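Moving your notes to a new Stelora tablet

Charge both tablets to at least half and join them to the same Wi-Fi network.

1. On the old tablet, open Notes, then Settings, then Backup.
2. Tap Export all. The file goes into the Transfers folder. Mine came to 900 MB.
3. On the new tablet, sign in and choose Restore from nearby device.
4. Type in the code shown on the old screen and leave both awake.

Handwritten pages come over last — they show as grey blocks until then.

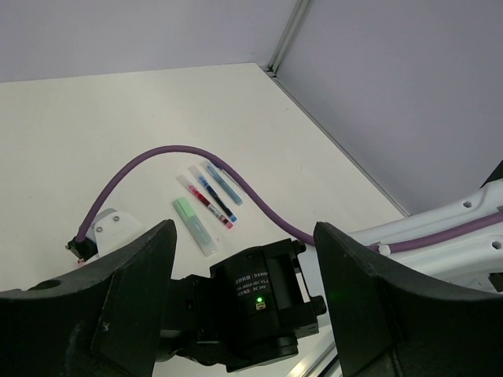

If the restore stops at 93 per cent, restart the new tablet and repeat step 3.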